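April, table surface notes, continued

Second round with the Triduner cleaner on the white tabletop. The leaflet promises a scuff-free matte finish in one pass. I gave it three passes over the afternoon, damp cloth, straight strokes, no scrubbing, and I am not ready to sign off on anything. My guess is that half of what people call scuffs on this top are stains, and the other half are places where someone went at it too hard with the wrong pad. Drirent wants 28 for the small bottle. For that I would like to see the difference without having to tilt my head.

Still on the board when I stopped: the short dark streak, the long faint smear across the middle, the small gray mark. I started a list of which ones matter and crossed it out. The streak matters.
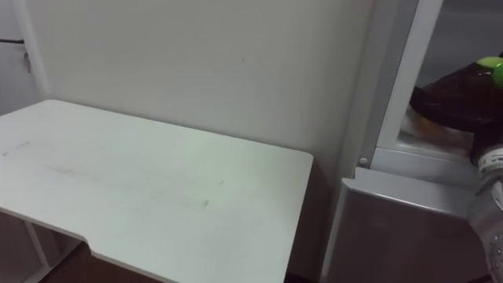

Sanne Vermeulen thinks I should leave the smear alone, as a matte top only goes shiny where you rub it, and a shiny patch will bother us more than a bit of gray. She would try a plain white eraser on the streak, a light hand, and put the bottle back in the cupboard.

Fair, though I have heard the eraser theory before and it left crumbs in everything. Will try it on the underside first. If the underside goes shiny, that settles the question of pads too.

Other thing. The stepped notch along the near edge. The Schouten sheet suggests filling steps like that and painting over. I don't believe a filler holds on an edge people lean on, and I can't see what we'd gain. Leaving it until someone gives me a reason.

New top from Astov was quoted at 655, delivery extra. For a streak and a smear, no.

To do: eraser test, underside, left corner. Ask Drirent if they take back opened bottles (doubt it). Wipe down with water only until then, please, all of you.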